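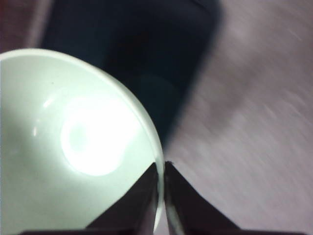 Bramport kitchenware swap returns to the old Weveo hall this Thursday

If your cupboards are anything like most people's in Bramport, there is a bowl somewhere at the back that you were given years ago, have always rather liked, and have not lifted down since. Thursday would be a fine day to go and find it, as the Lirkari kitchenware swap is coming back to the old Weveo hall on Begum Street, with the doors open from 2 in the afternoon until the early evening.

The swap first ran last November, on a very wet day when the organizers had put out the tea urn and quietly prepared themselves for a handful of neighbors and a lot of leftover cake. By closing time 3180 pieces of crockery, glass and bakeware had passed across the tables, and the cake was gone well before that. Plenty of people who came to drop off a box went home with one just as full, and more than a few came back after supper with whatever else they had dug out in the meantime.

The way it works has stayed the same. You bring in clean, usable things for the kitchen or the table, you hand them over at the long counter by the door, and then you are free to wander and take home what you like. Nothing is priced and there is no need to match what you take against what you gave. Glazed bowls were the great favorites last time - pale ones especially, in those soft whites and minty greens that seem to suit any table - and Lirkari is hoping for a good many more of them, from little dipping dishes right up to the big ones you would want for a salad or a batch of bread dough.

Chipped rims and cracked bases can't go out on the tables, sadly, but please don't throw them away on that account. There will be a crate beside the counter for broken china, and the Begum Street mosaic class is delighted to have all of it. Electrical items and kitchen knives should stay at home.

Some 30 tables have been set aside this year, and baking tins and trays will have the small side room to themselves, which should spare everyone the squeeze at the back of the hall. Newspaper for wrapping always runs short, so an old bundle under your arm would be very welcome, along with a sturdy bag or two.

Entry is free, and tea and coffee will be served all afternoon. Parking is behind the hall, and the side entrance has a ramp.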